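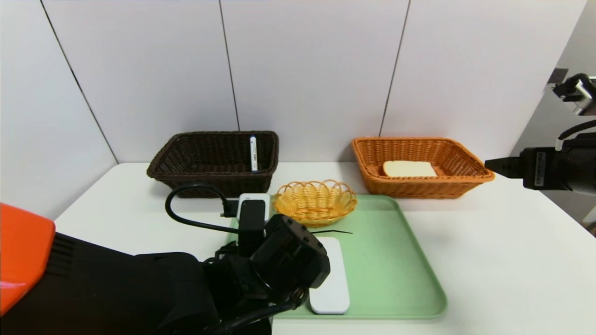 Two baskets on the white table, with a marker in one and a slice of bread in the other.

Zernus Garden Machinery Listings

Hello and welcome! Zernus is a collection of 1,429 dealer listings for brushcutters, hedge trimmers, chainsaws and walk-behind mowers, tidied up so you can search and compare them without losing a whole evening to it. We love these machines, and we love a clean spreadsheet nearly as much.

What's in it
listings.csv — one row per machine, new or used
dealers.csv — 91 dealers, with county and whether they service what they sell
parts.csv — cutting heads, blades, harnesses and guide bars, matched to listings where we could

Main columns in listings.csv
machine_type, engine_cc, battery_volts, dry_weight_kg, shaft_type, handle_type, start_aid, condition, price_gbp, dealer_id

Engine size is left blank for battery models, and battery_volts is left blank for petrol ones. Weights are without fuel or cutting attachment — a few dealers quote them with the harness on, and those rows carry a flag in weight_note.

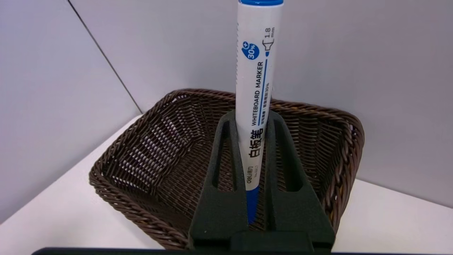 Whiteboard marker held over the brown basket.

Where the listings came from
Most were sent to us by dealers using the Gadetti stock sheet. The rest were typed up from printed price lists in the Brennan folder, and what a joy those were to read! About 200 of the typed rows have no handle type.

Known problems
Bike handles and loop handles are mixed up in some older rows. Prices for used machines are asking prices. The January lists leave out VAT, so filter on vat_included before comparing anything.

Version 2
Adds the parts table and fixes the chain pitch column. Last updated 17th September.

Using it
Free for any use, with a credit to Istia, who host the files. Corrections are very welcome, especially for hedge trimmer blade lengths — please send the listing number with them.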